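Nelthorpe Street Reading Room
Second progress report to the Cistitz Fund
Prepared by Urszula Malinowski, Jul 20, 2024

Dear all,

You asked for a short report this time. The first one ran to eleven pages, four of them about radiators, and I have taken the hint.

Where we are

The grant was for furnishing the old parish office as a reading room: shelving along the back wall, lamps, a coat rail and the long table. The shelving is up and full. The lamps are up and work, apart from the one nearest the door, which works when it feels like it. The coat rail has been fixed at a height that suits tall people and nobody's children, and will come down eight inches before we open.

The table took up most of the quarter. You may remember that we budgeted for a new one from Draderico, and that their quote came back at 3000 dollars before delivery. We said thank you and went to look at secondhand. The one we bought came out of the Mazurek bakery office when they moved across town. It cost us 700, and the Mazureks threw in a box of almond cookies that does not appear in the accounts.

It arrived under years of brown varnish and a good deal of something else we chose not to identify. Stripping it was supposed to take one weekend. It took three. The varnish came off the legs without complaint and off the top only under protest, and the second can of stripper turned out to be the first can of stripper with a new label and a higher price. Sandpaper, stripper, masks and a replacement sanding pad came to 259 in all, which is over the line for sundries. I would like to move the difference across from the furniture line, where we now have plenty of room. Please let me know if that needs a form. I expect it does.

The surface

We had planned to stain the top a sensible dark color, on the theory that a public table should hide its sins. Once the old finish was gone, support for the stain collapsed. The wood underneath is very pale, close to cream, with fine grain running in long streaks and a place where the lines bend into a soft wave before they straighten out again. Two people who had argued for walnut in the spring now claim they never did.

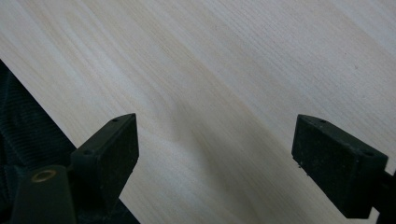

So the top stays light, and the remaining question is what to put over it. We tried oil on the underside, where it went yellow enough to bring back memories of the varnish. A clear matte finish did better and is the current favorite. It will show pen marks. We have bought pencils.

Not done yet

The chairs. We have enough for a meeting but they match in the way that relatives match, and several rock. The plan is to glue what can be glued and replace the rest from the leftover furniture money, if you agree.

The window blind is still on order. I call every week and am told it is being made, in a tone that suggests a monastery.

The catalog is done as far as the letter R.

Next steps

The top coat goes on as soon as the weather is dry enough to leave the windows open. After that the table needs several days with no one leaning on it, and we will put up a sign to that effect, and then a second sign. Opening is set for August. You are all invited, and there will be coffee, on coasters.

Receipts are attached in date order, except the one for the sanding pad, which has glue on it and is attached to another receipt.

With thanks,
Urszula Malinowski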